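Food Service Operations, Unit 2
Handout: What a buffet price really covers
Instructor: Hala Younis

Read this before you touch the Trikimmont case. Most of you will want to say the buffet loses money on big eaters. Maybe. Show me.

Start with plate cost. The hotel's own sheet lists 72 dishes and claims a food cost per guest of $12. I don't trust that figure. It was worked out from recipe cards, and recipe cards assume every tray goes out full and comes back empty. Has anyone here ever seen that happen at a Sunday brunch? Leftover rice, bread ends and the last third of the soup all cost money, and none of them show up on the card.

Next, look at the menu order. Starches first, carving station last, small plates throughout. Textbooks say this cuts the amount of meat people take. Abdelkrim Helmy's reading (in your packet) repeats the claim with no numbers from a working dining room. Treat it as a guess – a sensible one, but a guess.

Then the head count. Trikimmont reports 266 covers for its best June weekend. Ask what counts as a cover. Children at half price? Staff meals? Comped hotel guests? If the sheet doesn't say, write down that it doesn't say.
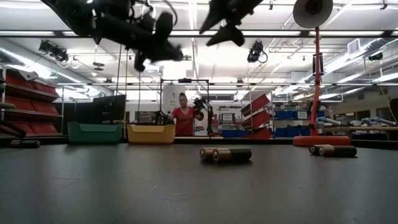

Drinks are where I'd look for the profit. The Clulport branch sells coffee and juice apart from the meal, and the Berrada branch folds them in. Comparing the two on ticket price alone tells you nothing, so pull drinks out before you start.

For next class: rework the plate cost with a waste line added, and say where your waste number came from. "Industry standard" is not a source. Kolar chapter 2 is optional – skip the part on guest happiness scores.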